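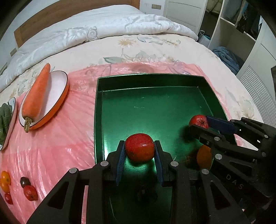

Red fruit and an orange in a dark green tray.

Words and Their Stories, Week 4: Color words, and where we got "orange"
Notes by Smaranda Preda, posted 2021-09-27

Hi everyone. We ran out of time again (my fault, I got carried away with the robins), so these notes cover what I said in class plus the bit at the end that I had to skip. Read them next to the color chapter in the De Bruijn reader, which starts on page 195. The chapter is denser than it needs to be. If you get stuck on the section about hue and brightness, leave it and come back after reading my part 3.

1. The fruit came first

Most people guess that the fruit was named for its color. It went the other way around! English speakers had the word for the fruit well before they used it for the color. The fruit name shows up in the Middle Ages, and the color sense doesn't turn up in writing until the early 1500s.

So what did people say before then? Mostly they said red, or yellow, or some mix of the two. Old English had a compound, geoluread, which is just "yellow-red" stuck together. The robin is my favorite leftover. Look at the European robin's breast and it's plainly orange to us, but the bird is called a redbreast, and that name was already settled when the new color word came along. Same story with red hair and red foxes. Names stay put once they're in daily use.

2. How the word traveled

I put the chain on the board pretty fast, so here it is again:

Sanskrit naranga
Persian narang
Arabic naranj
Spanish naranja, and Italian forms with and without the n
Old French orenge
Middle English orenge, then orange

The thing to notice is the first n. It's there in Sanskrit, Persian, Arabic and Spanish, and then it's gone in French. The usual explanation is that the n got swallowed by the article in front of it: "une norenge" and "une orenge" sound the same when you say them at normal speed. People may also have been nudged by the word for gold, or, but I'd treat that as a maybe.

Several of you wrote down that English dropped the n. It's a fair guess, and English does do exactly this in other words, but orange had already lost its n by the time we borrowed it. Words that really did change inside English:

a napron became an apron
a nadder became an adder
an ewt became a newt (going the other way)
an ekename became a nickname (also the other way; eke meant "also")

Traian Cârstea asked whether umpire belongs on the list. Yes, it does! It was noumpere, from a French word meaning "not equal," the odd person who settles things between two sides. Nice catch.

3. How many color words does a language need?

This is where the reader gets heavy. The short version: languages differ a lot in how many basic color words they have, and a "basic" color word has to pass a few tests. It should be a single word, so "yellow-red" is out. It shouldn't be a kind of some other color, so scarlet is out, being a kind of red. It should work on more or less anything, so blond is out — you can have blond hair and maybe blond wood, but a blond car sounds like a joke. And ordinary speakers should know it and agree on it.

English is usually given eleven: black, white, red, green, yellow, blue, brown, purple, pink, orange, gray. Russian has separate everyday words for light blue and dark blue, and speakers treat them as two colors, the way we treat pink and red as two colors. I find the pink example helps. Pink is light red if you want to be strict about it, but try calling a pink shirt light red and see how people look at you.

There's an old claim that languages pick up color words in a fairly fixed order, with words for dark and light first, then red, then green or yellow, then blue, and the rest later. It has been argued over for decades and revised many times. For our purposes, remember that red tends to come early and orange tends to come late. Please don't write "people without a word for a color can't see that color." I get this on every exam. Having a word may make you a touch quicker at sorting shades into groups in some experiments, and that's a much smaller claim.

4. The part I skipped: colors named after things

Once you start looking, they're all over the place. Violet is from the flower, and so, most likely, is pink. Turquoise is the stone, and the stone's name is French for "Turkish." Maroon comes from a French word for chestnut. Olive, salmon, plum and peach still wear their sources openly. Crimson hides its source better: it goes back through Arabic to the name of a small insect used to make dye.

Paint companies do this all day long, of course, and almost none of those names last. A word has to get loose from its object. When I say my coat is orange, you don't think of citrus at all. When I say it's salmon, I bet you think of fish for a second.

For next time

Pick one color word, in any language you know, and write up its history in 700 words. Use 2 dictionaries that give dates, and tell me where they disagree. Upload it to Rurketico before class. If you want to do gray, talk to me first, as the early evidence is messy.

We'll start with 30 minutes of going through your findings in small groups, and then move on to names for days and months. The June section in the reader is worth a look ahead of time.

Room reminder: we're in the Flenitis building again, same room. Office hours are at the Dilta café while my office gets painted (the color is called Oat Whisper, and no, I don't know either).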